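The Third Bin at Skalach

A short story

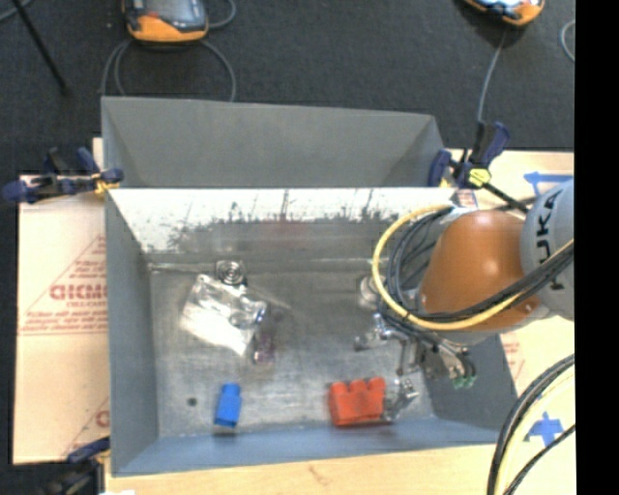
Bin 3 during a guided session, with the arm brought down beside the red block.

The Pruvineck Office of Manual Instruction occupied the lower floor of the Skalach building and kept regular hours. Its purpose, as set down in the founding notice, was to record the skilled movements of qualified persons in such a form that a machine could repeat them. Each member of staff was issued a badge, a locker and a copy of the Guidance on Conduct at the Bin.

Jozefína Urban had held the post of Senior Instructor since the office opened. On a Wednesday in October she signed the register, hung up her coat and took her place at the third bin.

The order of work was posted on the wall. The instructor was to bring the fingers to the red block, close them, raise the block clear of the walls, hold it for a count of 2 and set it down again. The blue block was to be left where it lay. A completed pass was called a showing. The showing that morning would be number 2858, and the notice from Pruritz, the parent office, asked for 100 more before the end of the month.

She took hold of the arm above the gripper and pressed the release. It gave way in her hands with the usual slight reluctance. She walked it down past the glare on the back wall, turned the wrist so that the cables would not catch, and stopped with one finger beside the block. She closed the grip, lifted, counted and lowered. The recorder gave its tone.

"Accepted," said the clerk, a young man on loan from the Mercado branch.

"Mark it as hesitant," said Mrs. Urban.

The clerk consulted the form. There was a column for accepted and a column for refused. He reported that the form had no column for hesitant.

"I stopped before I closed the hand. I was looking at the purple piece, the one by the wrapping. If the machine learns from that showing, it will stop there too, and it will not know what it is stopping for."

The clerk wrote this in the margin, in pencil, and initialed it.

They continued until noon. Under Section 3 of the Guidance, an instructor who had completed a morning by hand was to complete the afternoon by remote control, so that the record would contain both. Mrs. Urban did not care for the remote sessions. Through the control the block had no weight. She had raised the matter twice in writing, and on each occasion Pruritz had thanked her for her continued attention.

At a quarter past two the clerk loaded the morning's record and asked whether she wished to observe a trial. Instructors were permitted to observe. They were asked to stand behind the line and to make no gestures.

The arm woke and moved. It came in from the right, as she always brought it, and it turned its wrist early for the sake of the cables, as she always did. Over the red block it slowed. One finger settled close to the side of the block and stayed there. The clerk looked at his watch, then at her.

The arm waited a little longer. It was a pause she knew very well. Her mother had paused in that way at the linen cupboard, one hand out, before taking down a sheet - and so, Mrs. Urban supposed, had she, on every working day for years, with purple pieces and without them.

Then the fingers closed, and the block went up.

"Is that a fault?" asked the clerk. "I can enter it as a fault. There is a code."

Mrs. Urban asked to see the register. She turned back through the pages, past October and into the summer, reading her own entries, all of them accepted. The arm finished its count and set the block down.

"Leave the code," she said. "Enter the time."

He entered the time. She went to the remote station, adjusted the chair to the height given in the Guidance, and began the afternoon's first showing.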